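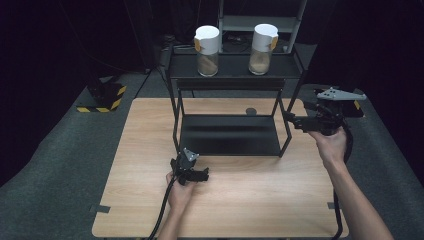

Cillard 这对手持夹爪，左手那只的扳机终于换好弹簧了，我今天一整晚都在跟它打交道，现在手指头还有点酸，写字都歪歪扭扭的。旧弹簧太硬，捏到底要使很大的劲，捏久了虎口发麻，我忍了快一个月，一直跟自己说"再用用就顺了"，其实哪里会顺呢，弹簧又不会心疼人。新的这根软一些，回弹慢半拍，我反倒喜欢，手上有种踏实的感觉。换完以后自然要试，试的还是老一套，黑架子摆在浅色木桌上，上层放两只白盖子的玻璃罐，左右手各一只夹爪，慢慢地往前凑。罐子里的浅棕色颗粒我故意没有装满，装满了太沉，空着又太轻，轻了夹爪抓什么都像抓空气，我就看不出毛病在哪里。

2026年9月，星期三，晚上在工坊，回到家已经很晚了。

外面下过雨，从工坊出来的时候，巷子里都是湿树叶的味道。我本来打算到家就睡，可是灯一关脑子里全是扳机、弹簧、线，索性又爬起来泡了杯淡茶，把今天的事情记下来。这本日记前面断了好长一段，翻了翻，上一篇正经写夹爪的还是一月份，那会儿我连外壳都没打印出来，只在纸上画了个丑得要命的三角形，旁边写着"顶上要有一块平的地方，以后装东西用"。现在顶上真有那么一块浅灰色的板了，看着还挺像回事。那时候的我要是知道这块板后来重画过多少回，估计当场就把笔放下去煮面了。

先说弹簧吧，免得过两天又忘。Sartori 那家铺子的弹簧是散装的，一格一格放在木抽屉里，标签写得很潦草，我上周六去挑，蹲在那儿挑到腿麻。店里灯光黄黄的，线径看着都差不多，只好一根一根在手里捏。最后买了软硬不同的几种，回来用小纸袋分开装，袋子上写了字，结果今天一打开，有两袋的字被机油蹭糊了，等于白写。以后要用铅笔，铅笔不怕油，这个道理我父亲修自行车的时候就讲过，我那时候小，只顾着转脚踏板玩。

拆左手那只的时候出了一点小岔子。壳子合缝的地方有个卡扣，我当初设计得很得意，觉得不用螺丝多干净啊，现在每拆一次就后悔一次。撬开的时候"啪"的一声，我心都凉了，翻过来看，还好，只是卡扣边上掉了一小片毛刺，扣还是能扣住的。里面比我记得的要乱，线绕了一圈又一圈，还有一小撮不知道什么时候掉进去的塑料屑。用毛刷扫干净，顺手把滑轨上的旧油脂擦掉，重新抹了一点点新的。抹油这件事我总是手重，抹多了会粘灰，粘了灰又要擦，所以这回我拿牙签挑了一点，抹完还对着灯看了半天，心满意足。

弹簧装进去倒是很快。难的是扳机的行程，弹簧软了以后，手指松开时扳机停的位置比原来靠前了一点，夹爪就张不到最开。我在挡块后面垫了一片 2 毫米的垫片，张开是够了，合拢又碰不严，两根手指尖中间漏一条缝，夹纸片夹不住。把垫片取出来磨薄，磨一会儿装上去试一会儿，再拆再磨，外面的雨都停了我还在磨。砂纸的声音很催眠的，沙沙沙，旁边工位有人在用热风枪，暖风一阵一阵飘过来，差点睡着。后来总算磨到一个两头都过得去的厚度，捏到底能夹住一张便条纸，松手能张到顶。我把便条纸夹起来举高，得意地晃了晃，也没有人看见，自己高兴自己的。

右手那只没有动弹簧，我舍不得。它从第一天起就好用，也说不出为什么，同样的图纸、同样的打印机、同一卷料，右手那只就是顺滑一些。可能是装配的时候我已经有了经验，螺丝拧得均匀，也可能就是运气好。只给它检查了一下线。黑色的线从手柄下面出来，往地上垂着，动作大的时候会甩来甩去，拽着手腕往下坠，抬高一会儿就觉得累。左手那根是顺着桌沿往下走的，也有同样的毛病，桌边会磨线皮。我想了两个办法，一个是从手腕上绕一圈再往肩膀走，背后挂个小包；另一个是头顶拉一根绳子，把线吊起来。绳子的办法干净，可是工坊的房梁不归我管，得先去问一声。背包的办法马上能做，就是热，现在的天气还穿不住。再想想。

说到编码器，这是今天最让我头疼、也最让我开心的一件事，头疼在前，开心在后，所以算下来还是赚的。扳机后面那颗编码器，一圈 2,000 个脉冲，照理说细得很，手指抖一下都能看出来。可是我在电脑上看曲线，左手那只捏到一半的时候总有一个小小的台阶，像下楼梯踩空了半级。换弹簧之前就有，我一直以为是弹簧卡了一下，今天换完了，台阶还在，我盯着屏幕叹了好长一口气。后来把壳子开着，一边用指头慢慢推扳机，一边凑近了听，听到很轻的一声"嗒"。顺着声音找，是联轴器上那颗顶丝松了，轴转的时候它跟着晃那么一丁点儿。拧紧，再推，曲线就平了，平得像傍晚没有风的水面。我坐在那里来来回回推了好多遍，就为了看那条线，看得特别舒服。

所以弹簧到底该不该换呢？台阶的事情怪错了它，可它确实太硬，手也确实疼，换了还是值得的。旧弹簧我没有扔，装回小纸袋，用铅笔写了"太硬，无罪"。

接下来是练习。我很喜欢这个部分，虽然进展慢得像老太太穿针。架子是黑色方管焊的那个，上下两层，下层板子有点反光，灯一打上去中间白蒙蒙的一片。我原先总嫌它晃眼睛，想铺一块布，后来又想，真到了厨房里，台面、锅盖、瓷砖，哪一样不反光呢？Cillard 要是连这点光都受不了，以后也别指望它帮我收拾调料架了，于是就这么留着。罐子放在上层，两只隔开一点，盖子上各有一个橘黄带棕的小耳朵，左边那只的耳朵朝左，右边那只的朝右，正好给两只手各留了一个念想。我一直想练的就是用夹爪去碰那个小耳朵，它小，位置又偏，手腕要侧过来才够得着，夹爪的指尖稍微粗一点就把罐子顶跑了。

玻璃罐子滑，这是练过才晓得的。徒手拿罐子，人的手指肉肉的，一贴上去就有数，根本不用想。换成两根硬邦邦的黑手指，眼睛看着已经夹住了，往上一提，罐子原地不动，手指自己滑上来了，像小时候在集市上套圈，圈圈都擦着边过去。我给指尖内侧贴过胶皮，贴过防滑垫剪下来的小块，还试过在上面涂一层硅胶，涂得厚薄不匀，干了以后疙疙瘩瘩。今天又重新想了想，觉得问题可能在角度，两根手指合拢时并没有真正平行，指尖先碰上，后面还空着，力气都跑到尖上去了。要改的话，得改连杆的长度，或者让指尖那一截能自己转一点点。后一个办法漂亮，可是零件多，我画图的水平又只有这样。先改连杆吧，改 5 毫米以内，打印一根试试，不行再说。

想起刚开始做这个东西的缘由，也挺好笑的。春天搬到 Gosolville 来，厨房小得转不开身，我做饭又喜欢把瓶瓶罐罐全摆出来，做完饭累得不想收，第二天早上看着一台面的罐子发愁。那时候我就想，要是有个机器臂趁我睡觉把它们一个个放回架子上该多好。懒人的愿望总是很宏大的。机器臂我到现在也没有攒出来，倒是先做了这对给人拿着的夹爪，想着先用自己的手，把收罐子这件事一遍一遍做给它看，记下来，以后再慢慢教。朋友们听了都笑，说你有这个工夫，罐子早就收完了，能收一辈子。我说是呀是呀，可是收罐子没意思，做夹爪有意思嘛！这话说出来我自己也觉得理直气壮。

钱也记一笔。弹簧、垫片、新的顶丝，再加一小管油脂，一共花了 200，比我预想的贵，主要贵在油脂上，那么小一管。从 Stonville 寄来的那盒轴承还没有到，查了物流，卡在中转站好几天了，页面上一直写着"正在处理"。右手那只暂时不缺轴承，左手那只转起来已经有点沙沙的声音，希望能撑到包裹来。下次买轴承要多买一点备着，我每次都这么说，每次到付款的时候又舍不得。

还有一件小事。工坊里那个角落铺了深灰的地毯，踩上去软软的，站一晚上脚后跟不疼，这个我很感激。可是掉了顶丝就是一场灾难！今天松掉的那颗，我拧下来想换颗新的，手一滑，它就不见了，跪在地上拿手机照了好久，又用磁铁一寸一寸地扫，扫出来一根订书钉、一截剪下来的线头铜丝，还有一个不知道哪年哪月的小垫圈，顶丝没有找到。算了，反正是要换的。小垫圈我擦干净收进盒子里了，说不定哪天用得上。以后拆东西要在桌上先铺块毛巾，这一条写大一点：**铺毛巾**。

练到后来手就不听使唤了，左手还好，新弹簧确实省力，右手举得久，前臂一直绷着，放下来的时候微微发抖。我做了个有点傻的记录，在纸上写"累了以后，指尖偏向右边"，也不知道将来用不用得着。记动作的时候最好还是趁精神好，累了做出来的东西歪歪斜斜，让机器学了去，它就学成一个下班后的我，那可不行，我下班后连自己的钥匙都找不着。

夹爪顶上那块浅灰的板，今天也有新想法。现在是平平的一块三角，靠螺丝压着，拧紧了挺牢，可是拆装太烦，每回都要找那把最短的六角扳手，偏偏最短的那把最爱躲。我想改成滑进去再卡住的样子，像老相机顶上的闪光灯座那样，一推到底，听见一声响就算好。画了个草图，画在茶杯垫背面，字很小，不晓得明天还认不认得。卡扣我是有点怕了的，今天那一声"啪"还在耳朵里，所以大概还是会加一颗螺丝，手拧的那种，带滚花的大脑袋，戴着手套也能转。

明天要做的，趁还记得写在这里：

- 连杆改短，先打一根，给左手那只试。
- 问房梁能不能挂绳子。
- 右手那只的线，在手柄出口处加一个软护套。
- 打电话问轴承的包裹。
- 毛巾！从家里带一条旧的，蓝色那条就行。
- 指尖胶皮重新剪，这次剪之前先画线。

写到这里茶也凉了，楼上的猫又在跑来跑去，它每天这个钟点都精神得很。刚才洗手的时候发现指甲缝里还有一点油脂，洗了两遍没洗掉，就这样吧。左手握拳的时候，还能想起那根新弹簧松松软软往回推的感觉，明天去了先捏它几下，看看过了一夜是不是还一样。草图杯垫夹在这一页里了，别当垃圾扔掉。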